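Clevon Close-Up Pad, Standard Size

Reviewed by Marius Grecu
June 8, 2019

The Clevon is a close-up pad sold by Seltstead in two sizes. I bought the smaller one in December for $30 plus shipping and have used it for 172 logged practice sessions and a few table sets at the Skovommont club night. Most of the work was coins. Cards took up the rest, mainly spreads and a three-packet assembly routine.

Construction

The pad is a synthetic pile surface bonded to a closed-cell foam layer, which is bonded to a rubber base. Total thickness measured 6 mm at all four corners and 6 mm at the center. It weighs 500 grams on a kitchen scale. The edges are cut square and not stitched. On my sample one short edge had a slight wave left by the blade. It does not affect use.

The pile has a nap direction, and the pad is not marked to show it. Cards spread farther and more evenly when pushed with the nap. I put a small dot of paint on the underside at the front left corner so I set it down the same way every time.

Coins

Pickups are easy. A half dollar lying flat can be lifted by pressing on the near edge, and the far edge rises enough to get a finger under it. Smaller coins need more pressure but still come up. A worn coin with a flat rim was harder to pick up than a newer one with a raised rim, as it is on any pad.

Noise is low. A coin dropped from a few inches lands with a dull tap and does not bounce out of position. A coin set down on top of another still clicks clearly, so routines that depend on the sound of one coin meeting another are not hurt. If you use a false placement where the sound of coin on table is supposed to sell the move, you will lose it here. Fatos Krasniqi, who does a long four-coin matrix, tried the pad for an evening and went back to his thinner one for that reason.

The foam compresses under a leaning forearm and recovers in a few seconds. When I rest my weight on the near edge, coins within a hand's width of it tilt toward me. I had to move my working position farther in.

Cards

A full ribbon spread is even in the direction of the nap and slightly bunched against it. Turnovers work both ways. Single cards can be scooped without bending a corner. Double lifts replaced on the pad stay square. One complaint is that the pile holds on to packets a little, so sliding one packet across the surface takes more push than on my old Pavlović pad, and the bottom card sometimes lags.

Wear

After six months there is a visible dull patch in the center where most of the coin work takes place. Brushing against the nap reduces it but does not remove it. The glue line is intact on all sides. The rubber base collects dust and stops gripping polished wood until it is wiped with a damp cloth. I do this before every set.

The pad should be stored flat. Mine was rolled for one trip, pile side out, and took two days under books to lie down again. The foam showed no creases afterward. 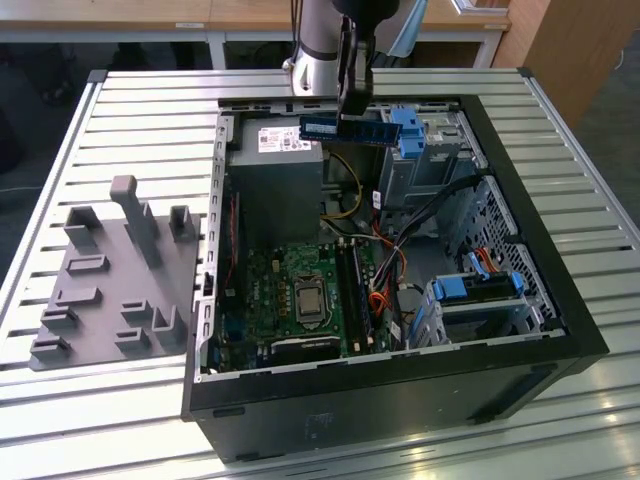
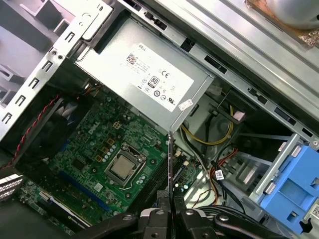 Compared with the larger size

Ljubica Gashi owns the larger Clevon and brought it to the club so the two could be put side by side. The surface and base look and feel identical. Hers lies flatter, and the nap runs the long way, as on mine. For coins alone the standard size is enough. For card work with four piles and a discard, I would pay for the larger one.

Color

Mine is black. Silver coins show well on it, copper less so under warm light. Lint shows badly. Seltstead also lists green and dark red, and I have not handled either.

Rating

Four out of five. One point off for the unmarked nap and the packet drag. I am still using it daily and will add a note here if the bond fails.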